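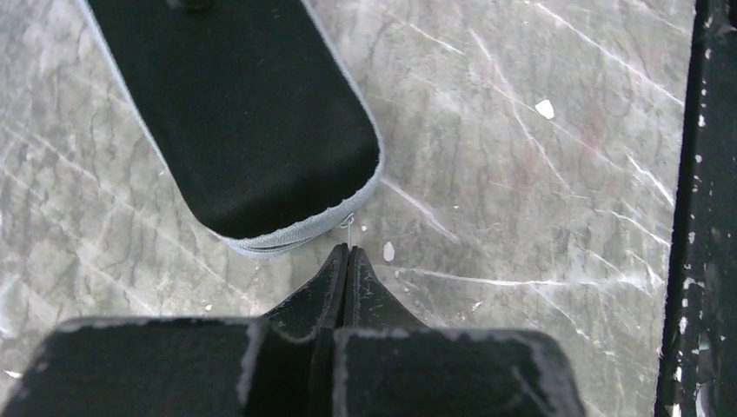 Figure 1. Black zippered case on the gray marble-patterned work surface.

3.1 Case and work surface
Our group (Tarek Semaan, Birutė Lill, Nahuel Ojeda) compared storage cases for small tools in the Boddale workshop. The case in Figure 1 has a black fabric top, rounded corners and a light gray zipper band with a metal pull. Each case was opened and closed 200 times, and the zipper was checked after every set.

The surface has many thin white scratches, mostly on the right side of Figure 1. We did not record its condition before the test, so we can't say what made them – this should be done first next time. Case 2 was tested in September by the same method. Its results are in section 3.2.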